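Chapter 4
Trays, Mugs and the Shared Table

When I first took charge of the tea room at Prarkgate, one September a good many years ago now, I was handed a key, a tin of biscuits and a cupboard full of mugs, and I remember thinking that the mugs at least would look after themselves. They did not, of course. By the end of the first fortnight they had spread to the windowsills, the piano lid and the top of the fuse box, and I was washing the same few over and over again while the others sat about with a brown ring drying in the bottom of them. So if you have come to this chapter feeling that a tray of mugs is rather too small a thing to study, please bear with me, for I felt just the same.

In Chapter 3 we dealt with plates and bowls, and these are kindly things to work with, as they stack. A mug has a handle, and the handle changes everything. It takes up room, it catches on its neighbour's handle, and it decides which way round the mug wants to be picked up. Da-eun Kong, who taught the housekeeping course at Skultent and read this chapter in draft, likes her students to spend their first morning simply moving mugs from table to tray and back again, with no water and no tea – just to get the feel of where the handles go. I have borrowed the exercise for section 4.2, and I hope you will try it at home with whatever you have in the cupboard.

Before you do, have a good look at a tray that is still some way from being ready.

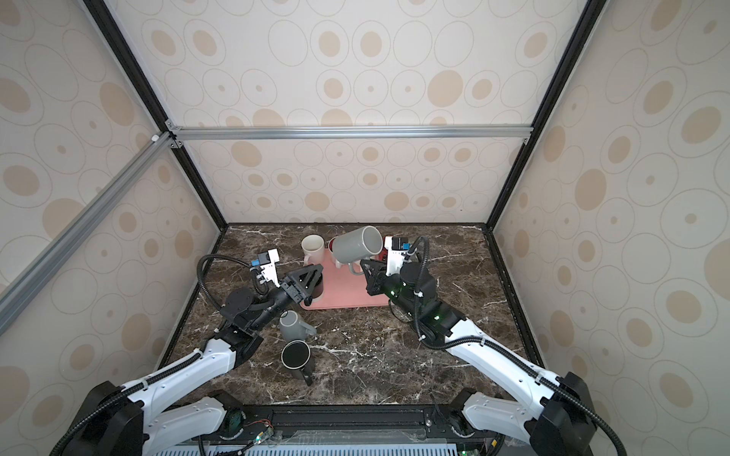 Figure 4.1 Mugs on and around a salmon-pink tray. Note the two lying on their sides, and the different directions of the handles.

A mug on its side needs far more room than the same mug standing up, and on a smooth tabletop it may well roll if somebody knocks the table. The two grey ones are therefore where I should begin, standing each of them up before worrying about anything else. The upright mug left on the marble can join the tray afterwards, and only then is it worth turning the handles to match. Colours may be mixed as you please, although at Prarkgate we did like to keep the pale ones together, as they show the tea stains soonest and can be soaked in one go.

By the end of the chapter you should be able to load a tray so that it carries level, unload it without leaving one side heavy, and choose a tray to suit the table it lives on. We shall also meet the Kikel rack, which holds 28 mugs in a standing cupboard or 21 if they are the large sort, and which I have grown very fond of despite its squeaky feet.

Words to know: rim, lip, foot, handle side, resting place

Section 4.1 begins with the foot of the mug, so do fetch one and turn it over.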